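Neues aus dem Haus Ansah, Juni-Ausgabe
Thema des Monats: Die kleine Tafel

Liebe Leserinnen und Leser,

in der letzten Ausgabe hat Mawuli Boateng über die Regale in der Werkstatt geschrieben, und er hat versprochen, dass ich mit den Tafeln weitermache. Das Versprechen löse ich hiermit ein. Ich entschuldige mich gleich am Anfang für meine langen Sätze, auf Deutsch schreibe ich immer noch langsamer, als ich denke.

Seit dem Frühling liegt in unserem Haus an mehreren Plätzen eine kleine weiße Tafel. Angefangen hat es mit den Einkaufslisten, dann kamen die Nachrichten dazu („Wer hat den Schlüssel vom Keller?“), und inzwischen schreiben manche von uns auch einfach ein gutes Wort für denjenigen, der als Nächster an den Tisch kommt. Ich gebe zu, dass ich am Beginn skeptisch war. In meiner Familie schrieb man auf Papier, und das Papier hat man aufgehoben. Eine Tafel wischt man ab, und dann ist das Wort weg. Aber gerade bei den freundlichen Worten gefällt mir das jetzt, man darf morgen ein neues schreiben.

Das Motto für den Sommer haben wir im Mai gemeinsam ausgesucht. Es gab 18 Vorschläge, davon einige sehr lange. Gewonnen hat ein kurzer englischer Satz: „You can do this“. Auf Deutsch sagt man wohl „Du schaffst das“, und einige Kolleginnen fanden die deutsche Fassung schöner. Mir ist beides recht. Der englische Satz hat den Vorteil, dass ihn bei uns wirklich alle verstehen, auch die Gäste, die nur für wenige Tage bleiben.

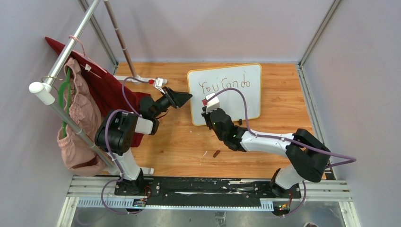 Die Tafel mit den Worten „You Can do“ auf dem Holztisch.

Ein paar Dinge habe ich beim Schreiben gelernt. Wer einen Satz auf eine kleine Tafel bringen will, soll ihn zuerst auf einem Zettel in der richtigen Größe probieren. Ich habe am Anfang immer zu groß geschrieben, und das letzte Wort musste dann in die Ecke kriechen. Besser ist es, den Satz in zwei Zeilen zu teilen und die erste Zeile nicht bis an den Rand zu führen. Ob die Zeile ganz gerade ist, finde ich weniger wichtig. Eine Schrift, die ein wenig nach oben steigt, sieht für mich fröhlich aus.

Zur Farbe des Stiftes gab es eine längere Diskussion. Schwarz liest man von weitem am besten, das stimmt. Ein brauner oder rötlicher Ton ist dafür wärmer und passt gut zu hellem Holz. Bitte benutzen Sie nur Stifte, die für solche Tafeln gemacht sind. Die Stifte von Trasano, die wir im Schrank haben, kann man trocken abwischen. Die dicken aus der Schachtel von Vimetti sind für Karton gedacht und gehen von der Tafel nur mit viel Mühe wieder herunter (ich weiß es, weil ich eine Stunde geputzt habe).

Zum Abwischen genügt ein weiches, trockenes Tuch. Wenn alte Striche nach einigen Tagen festsitzen, hilft es, mit dem frischen Stift darüber zu malen und beides sofort zusammen wegzuwischen.
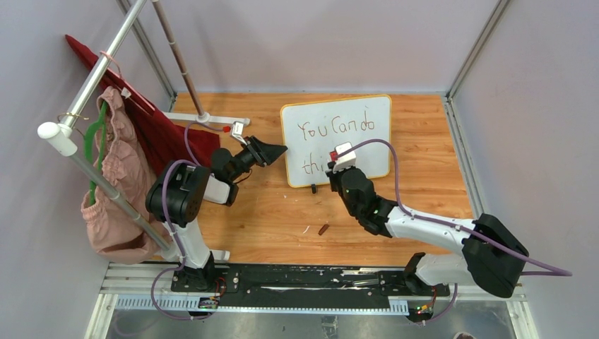
Aufgestellt, mit zwei Zeilen Schrift. Links im Bild die Kleiderstange.

Manche legen die Tafel lieber flach hin, andere stellen sie auf. Zum Schreiben ist flach bequemer, weil die Hand Ruhe hat. Zum Lesen soll sie stehen, am besten so, dass man sie schon von der Tür aus sieht. Auch neben der Kleiderstange ist ein guter Platz, dort bleibt man morgens sowieso kurz stehen, wenn man nach seinem Bügel sucht. Bitte achten Sie nur darauf, dass keine Ärmel über die Schrift streichen. Stoff wischt leider genauso gut wie ein Tafeltuch.

Noch zwei praktische Hinweise. Im Raum Allton sind 2 Tafeln übrig, die noch keinen festen Platz haben. Wer eine für seine Etage möchte, schreibt mir bitte eine kurze Nachricht. Und im August wählen wir das Motto für den Herbst. Vorschläge dürfen diesmal höchstens 32 Zeichen lang sein, mit Leerzeichen, damit sie auf die Tafel passen. Die Sprache ist frei, aber bitte schreiben Sie eine Übersetzung dazu, wenn es weder Deutsch noch Englisch ist.

In der nächsten Ausgabe übernimmt wieder Mawuli. Er will über das Sortieren von Kleiderbügeln schreiben und sucht dafür noch Ihre Erfahrungen.

Mit herzlichen Grüßen
Adwoa Appiah
22. Juni 2021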